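Speaker notes, home office talk, 04/01/2019
Working title: Your Desk Is Not a Storage Unit

Say hi, check the mic, wait for the people at the back to sit down (there are always people at the back).

Opening. Start with my old setup at Kolside, where I had a corner desk, a filing tray and a phone I never picked up. Then I went freelance and ended up working off an ironing board for most of September. Pause for the laugh. If no laugh, keep going, don't explain it!

Part one, light. Look up before you buy anything. Where does your ceiling go gray in the afternoon? I worked in a dim corner for months and blamed my eyes.
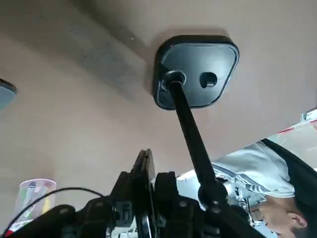
The reader who wrote in after my newsletter on this disagreed with me. Renters can't pick their light, she said, so I should quit telling people to move the desk to the window and talk about lamps. Fair point! Read that out, then do the lamp part. One cheap lamp on the side opposite your writing hand, one behind the screen. Mine cost less than lunch for two.

Part two, the stuff. I spent 699 dollars on the Gremier desk, the one with all the drawers, and every drawer was full in a week. Ask for hands: who has a drawer of dead pens? Mine had 44, I tested them all one rainy night. Tell the stapler story only if we're running on time.

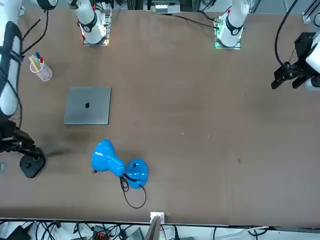 So my rule now is the 20-minute clear-out. Set a timer, take everything off, wipe it down, and put back only what you used since yesterday. The rest goes in a box in the closet. I did this with the whole office at Pallach and we found a birthday card from two birthdays ago, still unsigned.

Part three, cords and clamps. Slow down here, people take notes. Tie the cords along the back edge, label both ends, and clamp on whatever you can so it quits eating desk space.

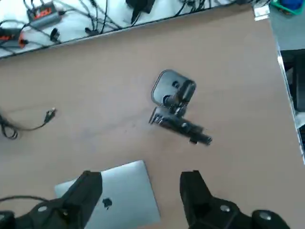
Clamp on the tabletop, cables behind.

Questions. Somebody will ask about standing desks. I like them, I sit at mine. Handouts are by the door, and please bring back the Malý catalog if you borrow it, it's my only copy.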